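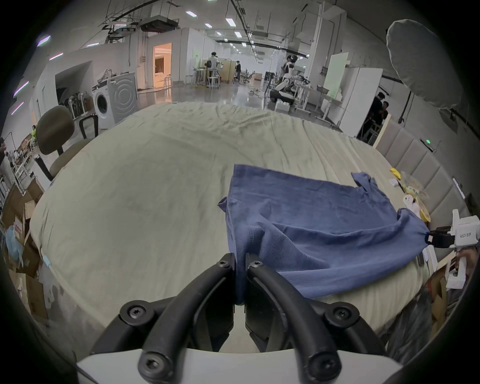 Student project: folding a cloth on a bed with two hand-held grippers, demos keep failing

Posted in Robotics Classes and Clubs by skirkora_lab

I'm in a student project team and our task for the term is cloth folding on a soft surface. We record demonstrations with a pair of hand-held grippers, one in each hand, and train a policy on the recordings. The surface is a big bed with a light beige sheet on it, and the cloth is blue.

Recording on a table went fine last month. On the bed almost 80 of our clips had to be thrown out. Two problems:

1. The fingers pick up the sheet together with the cloth.
2. When I lift one side, the other side slides and the fold comes out crooked.

We have until the end of November and we're supposed to hand in 90 good clips. Should we ask to go back to the table, or is there a way to make this work?

genow_tarheel
Stay on the bed if that's what the assignment says. The sheet problem is mostly approach angle. If you come straight down with the fingers open wide, you push into the mattress and the sheet bunches up between them. Come in low and from the side, with the jaws only slightly open, and take the cloth just inside the hem. Close slowly.

For the sliding, don't lift one side alone. Pin one corner with the second gripper, hold still until the first one has its grip, then move both. Our team did 6 practice folds before every session without recording, and it cut down the bad clips a lot.

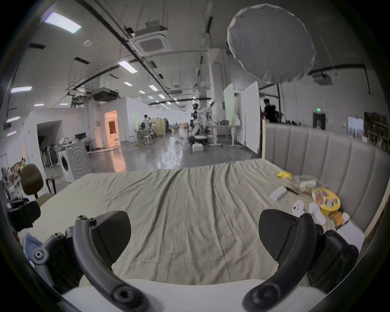 Also, pull the sheet tight before each take. Long creases are a pain because a finger follows the crease and goes under it. Tuck the sheet in on the far side if you can. And decide now whether small stuff stays on the bed during recording. Either is OK, but if it's there in half the clips and gone in the other half, write that down, or you won't know what changed when your results do.

brutent22
use clips to hold the sheet down

tarawneh_k
I'd disagree a little with pulling the sheet tight every time. If the final test is on a wrinkled bed, then some of the training clips need wrinkles too. We made ours too neat and the policy only worked on a neat bed. What we ended up doing was 3 sheet conditions (tight, a bit loose, messy) and the same number of clips for each.

Check your grip pads as well. If there's lint on them the cloth slips out halfway through the fold. Wipe them with a damp rag and let them dry before you start again.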